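Week 3 notes: who votes together, and how would we know?

Right, these are the tidied-up notes from my own scribbles, so if you were in the room you'll recognise most of it, and if you weren't you'll get the gist (but please borrow someone's notes for the discussion bit, I can't reconstruct who argued what).

We started with the phrase "voting bloc". You hear it every election night. The rural vote, the student vote, the union vote, the pensioner vote. I asked you all to write down a definition before I gave you mine, and the answers were all over the place, which was rather the point of asking! Some of you wrote about shared interests, some about shared identity, some simply about people who tick the same box. Those are three different claims and the newspapers slide between them happily.

My working definition for this module: a bloc is a set of voters who share some feature, who vote more alike than the electorate around them, and whose voting alike has something to do with that feature. The last part is where all the trouble lives. Left-handed people in one town might all vote the same way by chance and we wouldn't call it the left-handed vote. 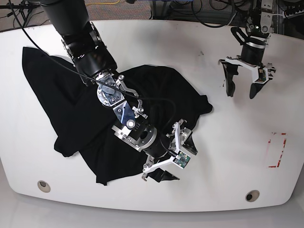 Robotic arm and black cloth on a white table.

The Lumbantobing example

I used the Lumbantobing council survey for most of the hour, and you'll meet it again in the coursework, so it's worth getting comfortable with it. It's a postal survey of 3746 residents, done in September, a couple of weeks after the local election. It asks how people voted, what they do for a living, whether they rent or own, which faith group (if any) they belong to and how often they go to anything organised by it.

Of those 3746 people, 439 said they belonged to one of the town's churches. The local paper ran with "Church vote decides election" on the strength of that and a result that was closer than anybody expected. Have another look at the table on the second page of the handout and ask yourself what the paper needed to know before it could print that headline. I make it at least this much: how many of the 439 voted at all, how they split between the candidates, whether their split differs from other people of the same age and housing situation, and how large the winning margin was. The paper gave the last one and skipped the others.

Somebody asked whether 439 is a big enough group to say anything. For the churchgoers as a whole, yes, with some care. Once you cut them up by age and then by ward you're down to groups of 40 or fewer, and then I'd want you to be very shy about percentages. If you write "60 per cent of young churchgoers in the east ward" in your essay and the group has 40 people in it, please put the 40 in the same sentence. I will look for it.

Three explanations for bloc voting

Interests first. People in the same position want the same things from government, so they vote for whoever offers them. Tidy, and it works well for tenants in the Lumbantobing data, where the rent cap was on every leaflet. It works badly for groups whose members have very different incomes.

Then there's social pressure and plain talk. You vote like the people you have lunch with. This one predicts that people who turn up often (to chapel, to the union branch, to the allotment society, whatever it is) should look more alike than people who only belong on paper. You can test that with the attendance question, and I'd love it if at least one of you did for the coursework.

And then mobilisation, meaning parties go and create the bloc. They pick a group, send speakers, print material in the right language, and after a while there really is a pattern to point at. The reading by Aisyah Goh is the one to go to here. Her argument is that the campaign's picture of a group comes first and the group's behaviour partly follows it. I find her chapter on leaflets very convincing and the chapter on television much less so, but make up your own minds. It's the shortest of the readings so there's no excuse!

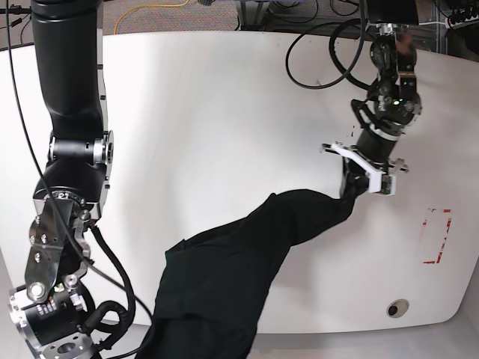
Back to turnout, which I rushed at the end. A group can matter in an election by switching sides or by turning up in larger numbers than last time, and a post-election survey on its own will struggle to separate the two, because people misremember (or improve) how they voted before. You need two surveys, or one survey plus the turnout register. I think of a group's vote as being a bit like that black cloth in the picture, crumpled on the table with one end held in a white gripper: you've got a firm grip on one bit of it, and it would be rash to announce the shape of the rest. For us the firm bit is how many people voted in each ward, and that comes from the register. Everything past that is estimate, and your essay should sound like it knows the difference.

A related muddle is the ecological fallacy, which I'd put money on appearing in at least one draft. If wards with more churchgoers swung towards the Vovano list, that does not tell you that churchgoers swung towards the Vovano list. Their neighbours might have done it, perhaps even in reaction to them. You have individual answers in this survey, so use those, and keep the ward map for showing where things happened.

What to do before next time

Read the Goh chapters on leaflets and on local candidates. Skim the television one if you want something to disagree with.

Go through the survey codebook and find the 2 questions that could stand in for "how attached is this person to the group". They aren't next to each other and one is worded in a slightly odd way, so read the whole thing.

Write a paragraph, no more, on one claim about a voting bloc that you've seen in a newspaper or heard on the radio. Say which of the explanations above it relies on and what figure you'd need to check it. Bring it on paper, as we'll be swapping them round.

If the codebook link gives you an error, try it from the library network, and if it still sulks send me an email and I'll forward the file. Essay titles go up after the next session, once I've seen which way your paragraphs are leaning.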